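Search this site
Search

How to write a TV series recap

Print this page | E-mail to a friend

By Shirin Mahmoudi

A recap tells readers what happened in an episode and what you made of it. It is shorter than a full review and should be up soon after broadcast. I use the drama Westska for the examples below.

Watch twice if you can

Watch the episode once without writing anything. On the second viewing, note the turning points and any line you may want to quote, with the time next to it.
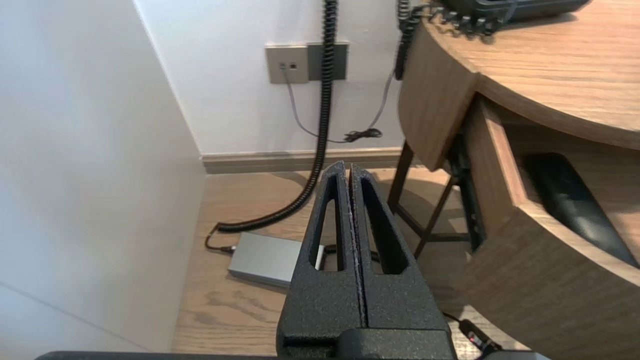 Start your notes with where each storyline was left the week before. For Westska that means the Kaczmarczyk family first, then the police. Setting deserves a line of its own, as it often tells you how a character lives. Plain white walls like these would suit the rented flat in episode 2, and "bare white walls" is all you need to write.

Sort the scenes by storyline

Episodes cut back and forth, but a recap that does the same is tiring to read. Group your notes under each storyline and put the main one first. Leave out scenes that only repeat what we know.
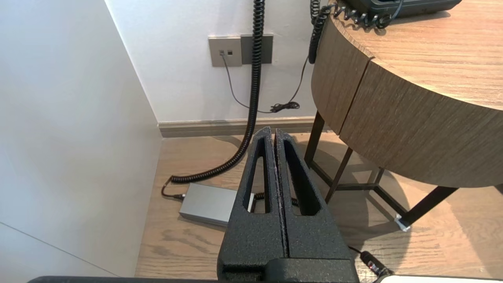 Write the draft

Aim for 500 words. Give the plot about 200 of them and use the rest for your opinion. Use the present tense throughout. Put a spoiler warning before the first paragraph.

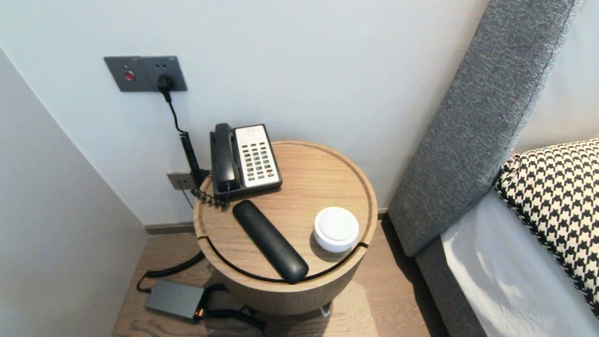 Props are worth a mention when the plot turns on them. Name the thing simply and move on. A landline phone on a bedside table can be "the phone by the bed" the first time and "the phone" after that. Its cord and buttons can stay out unless someone uses them.

Check names against the credits before you publish.

Related items
Darker: series two episode guide
Clirow: where to start
Writing about a finale without spoiling it
New dramas for September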